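Nonero (student project)

Nonero is a student robotics project run out of the Bruvlow building at Eston, where I've been a member for long enough to get landed with writing this entry. It teaches robot arms to do small everyday jobs by copying people, and we do the copying part ourselves, with grippers held in our own hands. If you've come looking for the Nonero that builds wheeled robots for races, sorry, that was the old club and it has its own entry.

Name and beginnings

The name was a typing slip on the first room booking form and it stuck. Krum Ivanov set the project up as a reading group, and for the whole of that first year we read papers and ate biscuits and built nothing at all (I still think it was a good year!). Ewurabena Antwi joined the following December and asked when we were going to make something. She had drawings for a hand-held gripper with her, so the answer was more or less decided that evening.

How we work

Each session starts at 5 in the afternoon. We pick a task, agree how it should begin and end, and then take turns doing it over and over with the grippers on. One go from start to finish is called a take. Our target for a task is 1000 takes, and it's slow going, so we put music on and argue about whose turn it is. Anyone new gets three practice takes that go straight in the bin, and after that theirs count the same as everybody else's.

Paper jobs are my favourites and also the ones I'm worst at. A sheet on glass gives you very little to get hold of, and with a gripper you lose all the feeling in your fingertips, so you end up creeping in from the side and hoping.

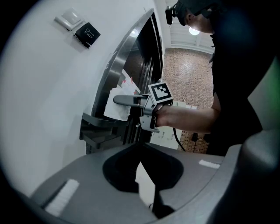
This page was last changed in December, at 16:40.

Reaching for papers stuck on the glass panel of a door takes more care than you'd guess, with the handle sticking out just underneath. The black and white square on top of the gripper is the marker, and we're forever telling people to keep their sleeves and their other hand away from it. Cables are the other thing we nag about. Mine has caught on more chairs than I care to admit.

The Agyeman evening

Once a year we hold the Agyeman evening, a friendly contest named after the lecture room it was first held in. Teams of three choose a task from a hat and have until closing time to record it, train on it and let the arm have a go in front of everyone. My team drew "put the lid back on the jar" last time and came fifth out of five, and I'd do it again tomorrow.

Joining

You don't need to be an engineering student. We've had people from history, nursing and music, and Ewurabena runs a beginners' hour before the main session where you can try a gripper on and pick up pens until you feel less silly. Bring a drink with a lid, and tie long hair back.

See also

Eston student societies
Agyeman evening, past tasks
Nonero (racing club)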